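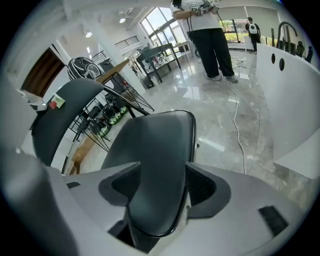
White housing, dark grey gripper fingers.

Courses > Visitor Attraction Management > Handouts > Queues and crowding

Last updated 23 Jun 2021

Week 4 handout: Where does everybody stand?

Tamsin Donnelly

Welcome back! Last week was ticket prices, and several of you asked whether a cheaper ticket simply makes a longer queue. Good question, and it brings us straight to my favourite topic on the whole module. I could talk about queues all day (and a few former students will tell you I have).

Bring a calculator and your visit notes. We'll do some sums, none of them hard, and then spend the second half on the parts of queueing that sums can't reach.

1. Two different numbers

When a manager says "we were busy", ask which of these they mean:

Footfall: how many people came through the gate over the day.
Occupancy: how many were on the site at one particular moment.

Footfall pays the bills and goes in the annual report. Occupancy is what the visitor feels. It decides whether there's a seat in the tea room, whether a child can see into the display case and whether the toilets run out of paper. Two sites can have exactly the same footfall and give their visitors completely different days out.

2. The one rule to learn by heart

It's known as Little's Law and it's wonderfully simple:

people inside = arrivals per hour x hours each person stays

It works for a castle, a single room in a castle, a car park, a café or the line at the ticket desk. You only have to be clear about where the edges of "inside" are, and keep your units the same on both sides. Nearly every wrong answer I mark comes from mixing minutes and hours!

The rule deals in averages over a fairly steady stretch of time. It won't tell you what happens in the ten minutes after a coach pulls up.

3. Worked example: Barnavthorpe

Barnavthorpe is our practice site, a country house with a walled garden. On the day we're using, 594 people came in over nine hours of opening.

Arrivals: 594 divided by nine gives 66 an hour.

The average visit to the house itself was 70 minutes, so

66 x 70 / 60 = 77 people in the house.

Now the ticket desk. The average wait was 11 minutes, and everybody had to go through it:

66 x 11 / 60 = 12.1, so a line of twelve people, give or take the odd pushchair.

Twelve people doesn't sound bad until you walk the entrance hall. The desk faces the front door, and the line doubles back across the foot of the stairs. Anyone leaving the house has to push through it. So the desk had a small queue and a large problem, and the two need different fixes. Do keep this case in mind when you write your own site report, as it's the kind of thing a spreadsheet will never show you.

4. Why the average isn't enough

Arnaldo Amaral looked after the front of house during the May visit and was kind enough to share his hourly sheets. They're in the course folder. Plot them and you'll see a gentle start, a big hump before lunch, a dip, and a second smaller hump when the rain stopped. Nobody's day looked like the average.

Things that make humps:

Opening time, especially where there's a printed start time for the first talk
Coaches and trains
Lunch (it empties the house and fills everything else)
Weather turning, in either direction
Demonstrations, feeding times, anything with a clock on it

The last one is the most fun, because it belongs to you. A talk in the garden can pull people out of a packed house. A talk in the wrong room can block a corridor for the rest of the morning. Think of the programme as a set of taps you can open and close.

5. What you can change

Look back at the rule. There are only two things on the right-hand side, arrivals and length of stay, so every idea in the textbook is pulling on one or the other.

Spreading arrivals. Timed tickets are the obvious one. They work best when the slots are short and the staff are relaxed about people who turn up a bit late. Cheaper early entry is gentler, though it mostly attracts people who lived nearby and were flexible anyway. For coaches, a friendly phone call beats any system I've seen.

Changing the stay. Careful here! Shorter stays bring occupancy down, but longer stays are what people remember kindly, and they sell cake. What you usually want is the same stay in a different place. Put a bench and something to read in the quiet room. Move the dressing-up box away from the narrow landing.

Making the route wider. This sits outside the rule, but it changes how the same number of people feels. A one-way route does a lot for a small house. It also annoys anyone who wants to go back for a second look, so leave a way round.

6. The wait in people's heads

Joaquim Nogueira's guest talk covered this beautifully, and his slides are worth reading again. A few points to carry over:

Waiting with nothing to look at feels longer than waiting with something to look at.
Waiting without knowing how long feels longest of all. A sign saying "from this point, a quarter of an hour" helps, as long as it errs on the slow side.
Seeing somebody else let in first, with no explanation, ruins everything. If members have their own door, say so on a sign where everyone can read it.
The wait before you've been greeted is harder than the wait afterwards. One member of staff walking down the line saying hello does a remarkable amount of good.

Kadar and Magalhães, the two shorter cases in your reader, make a lovely pair on this. Read them together and decide which site you'd rather queue at before you look at the waiting times.

7. For the seminar

Read the Cuswood case. Cuswood is a woodland park with one car park, one path in and a very popular rope bridge. Come ready to talk about:

Where you'd draw the edges of "inside", and whether the rope bridge deserves a sum of its own.
Which figures you'd want from the rangers, and how they could collect them without giving up their whole afternoon.
One change that costs nothing, and who would be cross about it.

Tomás Guerreiro is taking the first seminar group and Joaquim Patrício the second. Please go to the group you signed up for, as the rooms are small and we'd hate to become our own case study. Sketch maps are very welcome, scruffy ones included.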